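Reading time: 4 minutes

Search the guide Enter a word Go

Findlow Work Board - Set-up and Care Guide
Section 3: Placing, tilting and cleaning the board

This section is for the large white board with the matte face. If you have the Hakinon stand, read also the leaflet which came in the box with it. For the Pellegrini wall brackets, please go to Section 4 and come back for the cleaning part.

3.1 Before you start

Choose a place where the floor is level and where you can walk on both sides. The board is not very heavy, but it is wide, and it catches on door frames. Two persons should carry it, one at each short side. Do not carry it by one corner.

Keep these things near:
- the two feet and the back bar
- the 3 mm hex key
- a soft dry cloth
- a soft brush, the kind for dust
- a small bowl for the screws

CAUTION: Do not stand the board on its corner while you look for the tools. The corner is the weakest part and it can be crushed by its own weight.

3.2 Fixing the feet

1. Lay a blanket on the floor. Put the board on it with the matte face down.
2. Find the two metal plates on the back. Each plate has four holes.
3. Put the left foot on the left plate and turn all four screws by hand only.
4. Do the same with the right foot.
5. Push the back bar between the feet until you hear a click on both sides.
6. Now tighten all screws with the hex key. Stop when they are firm. More force will damage the thread.

Note: On boards delivered before June the back bar has no click. Push it until the red line disappears.

3.3 Setting the tilt

1. Lift the board with the other person and stand it on its feet.
2. Loosen both side knobs one full turn.
3. Bring the board to the angle you want. The lowest setting is flat and the highest is 40 degrees.
4. Hold the board in place and tighten the knobs, first left, then right.
5. Press with your hand in the middle of the board. It should not sink. If it sinks, tighten the knobs again.

Small round parts will roll at almost any angle, so fit the edge strip if you work with these. Long things with joints and cables are best laid along the slope, from the top edge to the bottom edge.

CAUTION: Keep fingers away from the back bar when the knobs are loose.
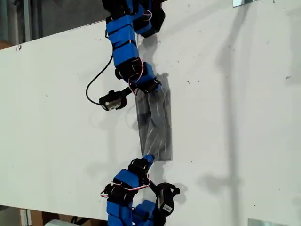
3.4 Cleaning the matte face

The matte face is made to be used, and with time it will take marks. Most of them are only on the surface and the usual cleaning is enough. Check first the areas where you lay and lift things most often. The marks do not come evenly: on the board with the blue and black modules and the gray sleeve lying on it, the small dark specks and faint smudges are mostly over the right half and near the top right. Clean such an area by itself first, and the whole board after.

1. Take everything off the board. Lift the parts - do not slide them.
2. Brush the dust toward the lower edge with long, light strokes.
3. Wipe with the dry cloth.
4. If smudges remain, make the cloth a little damp with plain water and wipe in one direction.
5. For dark specks which do not go, use one drop of Grirnwood mild soap on the damp cloth. Wait a moment and wipe again.
6. Dry the board fully before you put anything back.

CAUTION: Never use steel wool, scouring powder or a melamine sponge. They polish the matte face, and the shiny places cannot be made matte again.

Note: Fine scuffs are normal wear and do not change how the board works. If a scratch is so deep that your fingernail stops in it, order a new face sheet, part number 315. How to change it is explained in Section 5.

Section last changed: 21st September

Reader comments

Mutua Mugo
Thank you for the remark about the red line. My board is one of the old ones and I was waiting for the click a long time. Maybe put this note before step 5, because I read it after.

Dinesh Thakur
Does the soap step work also for pencil? I tried only water and it became gray all over.

Mutua Mugo
@Dinesh for pencil I use a white eraser first, very lightly, then brush, then the damp cloth. Water first will spread it.

Dinesh Thakur
OK, the eraser took most of it. The corner near the knob is still a bit gray but I can live with this.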